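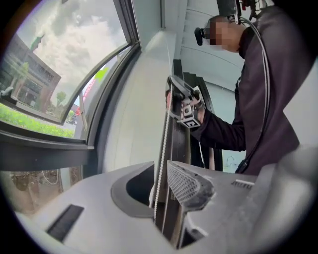 4.2 Added time and the away goal

Most accounts of two-legged ties treat the away goal as a matter of arithmetic. Our coders, who had to sit through the matches, came to treat it as a matter of mood. A side that scores early away from home has, on paper, made its evening easier. On the pitch it tends to retreat eighteen yards and spend the next hour hoofing the ball at a lone forward who has plainly stopped expecting company.

The sample for this section is the 186 second legs described in Section 3, all played in 2000 or later, in preliminary and play-off rounds. We left out ties settled by three goals or more after the first leg. Those matches have their charms, chiefly for substitutes, but little in them bears on the question of time-wasting.

Figure 3. Person with a head-mounted camera holding a gripper device near a window.

Each match was read twice, first by Wumbei and then by Mahuika, using the restart sheet given in Appendix B. A restart is any goal kick, throw-in, free kick or corner. The clock starts when the ball goes dead and stops when it is next kicked or thrown in earnest. The words "in earnest" caused more argument than the rest of the protocol put together. Goalkeepers in particular have a gift for placing the ball, stepping back, noticing something wrong with the turf and placing it again. We settled on counting from the dead ball to the kick that leaves the area, and let the gardening fall where it may.

Agreement between the two readers was good for throw-ins and goal kicks and poor for injuries. Wumbei was inclined to believe a player who stayed down. Mahuika, a former full-back, was not. Where they differed, the stoppage was marked as disputed and kept out of the main count, which makes our totals a little kinder to the players than they might have been.

The pattern in Table 5 is easily put. Sides ahead on aggregate took longer over restarts than sides behind, which will surprise no one who has ever held a season ticket. Of more interest is what happened to sides ahead only on away goals. These were slower than teams with a clear one-goal lead, and slower from an earlier point in the match. A lead that exists only in the rule book seems to make people more anxious than one they can see on the scoreboard.

Sides reduced to 10 men complicate the picture. There were 13 such matches in the sample, too few to bear much weight, and we report them apart. In most of them the short-handed side slowed its restarts straight after the dismissal, as one would expect. In a handful it sped up, and twice it went on to win the leg while losing the tie. We can offer no theory for this beyond the one favoured in most dressing rooms, that there is nothing like a grievance for getting a midfield moving.

Referees, meanwhile, gave some of the time back. Added time rose with the length of dead-ball time, though much less than it would have had anyone kept a strict account. The shortfall was largest in matches without a goal in the second half. We suspect that a goal, with its pile of bodies by the corner flag, reminds the fourth official that he owns a watch. Cautions for delay came late, usually to the goalkeeper, and usually once the damage was done.

Two limits should be mentioned. Television directors like replays, and a slow-motion tackle can hide the moment at which play resumes; such restarts were dropped. Nor did we record the behaviour of ball boys, an omission we regret. Section 4.3 repeats the analysis for ties that went to extra time.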